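Storero Tischset für die Roboter-AG: zwei Arme, ein Netzteil, Zubehör

Aus der Geräteliste der Technikwerkstatt Tilport. Eintrag gepflegt von Marlene Ehlers, Anmerkungen von Lutz Kuhlmann.

Ausleihe: ja, nur an Gruppen mit Einweisung
Preis bei Anschaffung: 1660 Euro für das Paar, ohne Rechner
Stellfläche: ein stabiler Tisch, mindestens 133 cm breit
Nutzlast laut Hersteller: 300 g je Arm
Kameras: je eine am Greifer

Auf der Verpackung steht »in einer Doppelstunde startklar«. Bei uns hat es bis in die dritte Woche gedauert, und da war Joscha Stüber schon zweimal nachmittags länger geblieben, um die Motoren neu durchzunummerieren. Wer das Set für eine Projektwoche ausleihen möchte, sollte den Aufbau nicht in die Projektwoche legen. Die Arme kommen bei uns vormontiert aus dem Schrank, kalibriert werden müssen sie trotzdem jedes Mal.

Die 300 g Nutzlast würde ich mit Vorsicht lesen. Sie gelten vermutlich bei angewinkeltem Arm. Ausgestreckt sackt der Greifer schon bei leichteren Dingen merklich ab, und die Motoren werden warm. Für Kunststoffgeschirr reicht es, für die Keramikbecher aus der Teeküche nicht. Bitte auch nicht »nur mal kurz« probieren.

Die AG benutzt das Set im Moment für die Aufräumaufgabe aus dem Tautahi-Wettbewerb: Geschirr vom Tisch in eine Kiste, beide Arme, kein Eingreifen von Hand. Ilse Janssen, die die Gruppe betreut, hält die Aufgabe für gut gewählt. Ich bin da weniger überzeugt. Schüsseln, Becher und Teller verlangen drei verschiedene Griffe, und die durchsichtige Kiste ist für eine Kamera so ziemlich das Unangenehmste, was man auf eine Holzplatte mit kräftiger Maserung stellen kann. Das Regelblatt verlangt sie aber.

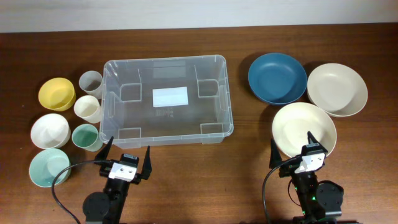 Am schwierigsten sind die Teller. Die Finger müssen am Rand ansetzen, und wenn der Teller flach liegt, schiebt der Arm ihn gern vor sich her, bis irgendwo Schluss ist. Die Gruppe hat es mit Gummistreifen an den Fingern versucht (besser), mit langsamerem Anfahren (kaum ein Unterschied) und mit mehr aufgezeichneten Durchgängen. Beim letzten Punkt gehen die Meinungen auseinander. Sieglinde Reuter rechnet damit, dass sich das Problem mit genügend Beispielen erledigt. Mag sein. Seit Juli höre ich das allerdings regelmäßig, und die Teller liegen am Ende der Stunde immer noch öfter neben der Kiste als darin.

Becher gehen deutlich besser, solange sie aufrecht stehen. Schüsseln gehen, wenn man den Rand gut trifft.

Zur Software: Mitgeliefert wird Hekoncombe in der Schulversion. Die Oberfläche ist freundlich, die Fehlermeldungen sind es nicht. »Verbindung prüfen« kann heißen, dass ein Stecker locker sitzt, dass zwei Motoren dieselbe Nummer haben oder dass der Rechner schlicht zu langsam ist. Eine Liste der Fälle, die wir schon hatten, klebt innen in der Schranktür. Neue Fälle bitte dazuschreiben, leserlich.

Was man den Schülerinnen und Schülern vorher sagen sollte: Ein gelungener Durchgang beweist wenig. Auf dem Infoabend lief die Vorführung fehlerfrei, mit genau der Anordnung, die vorher geübt worden war. Sobald jemand die Kiste eine Handbreit verschiebt, sieht es anders aus. Die AG führt deshalb jetzt ein Heft, in dem auch die Fehlversuche stehen. Das halte ich für den nützlichsten Teil des ganzen Projekts.

Vor der Rückgabe:
Arme in Ruhestellung fahren, dann erst Strom weg.
Kabel lose aufrollen, nicht um den Arm wickeln.
Kameras nicht mit dem Ärmel putzen, Tuch liegt im Koffer.
Geschirr und Kiste zurück ins untere Fach.
Schäden bei Marlene Ehlers melden, auch kleine.

Ein zweites Set ist beantragt. Ich habe mich dagegen ausgesprochen, solange das erste nicht zuverlässig einen Teller hebt. L. K.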